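Warme Jacken, bunte Decken: Elthorpe tauscht wieder

In Elthorpe wird wieder getauscht, und wie! Zum Frühjahrstauschtag im alten Lesesaal kamen so viele Leute, dass die Tische bis in den Flur reichten. Mäntel, Bettzeug, Vorhänge, Kinderstiefel: Wer etwas mitbrachte, durfte sich dafür etwas anderes aussuchen, und Geld war den ganzen Nachmittag keines im Spiel.

Besonders gefragt waren wie in jedem Frühjahr die Wintersachen. Wer klug ist, sucht sich jetzt die Jacke für den nächsten Januar! Gesteppte Modelle mit Kapuze gingen schneller weg, als Corinne Lindgren neue Bügel holen konnte. Sie leitet den Tauschtag und strahlte trotzdem (oder gerade deshalb) bis zum Schluss.

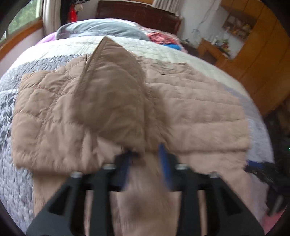 Decken für kühle Abende

Zum ersten Mal gab es einen eigenen Raum nur für Heimtextilien, und der war eine Entdeckung. Tagesdecken mit Blätterzweigen, handgenähte Quilts, karierte Plaids, sogar ein kompletter Satz bestickter Kissenbezüge aus Darnstead lag dort auf den Tischen. Yolanda Tillman zeigte an der Nähmaschine, wie man ausgefranste Kanten neu einfasst und kleine Löcher im Steppstoff so flickt, dass die Füllung drinbleibt. 15 Minuten dauert so eine Reparatur, wenn der passende Faden zur Hand ist – und der Faden war zur Hand, denn auch davon stand eine ganze Kiste bereit!

Wunderbar war auch die Stimmung an den Tischen. Da wurde befühlt, ausgebreitet, verglichen und beraten, und zu manchem Stück bekam man gleich noch die Familiengeschichte dazu.

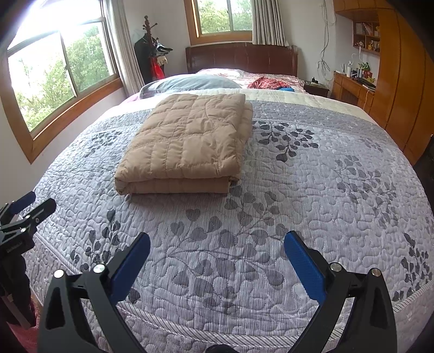
Birdie Crenshaw meinte, sie sei eigentlich nur gekommen, um zwei alte Wolldecken loszuwerden, und gehe nun mit einem Quilt nach Hause, der schöner sei als alles, was sie je gekauft habe. Im nächsten Jahr müsse der Nähtisch unbedingt größer werden, sie habe lange angestanden und jede Minute davon gern.

Der nächste Tauschtag findet im Juli statt, dann mit Sommerkleidung, Bettwäsche und Strandtüchern. Sachen können vorab zwischen 12 und 15 Uhr im Lesesaal abgegeben werden, bitte gewaschen und trocken.

Kontakt | Impressum | © Ortsblatt Elthorpe | Nach oben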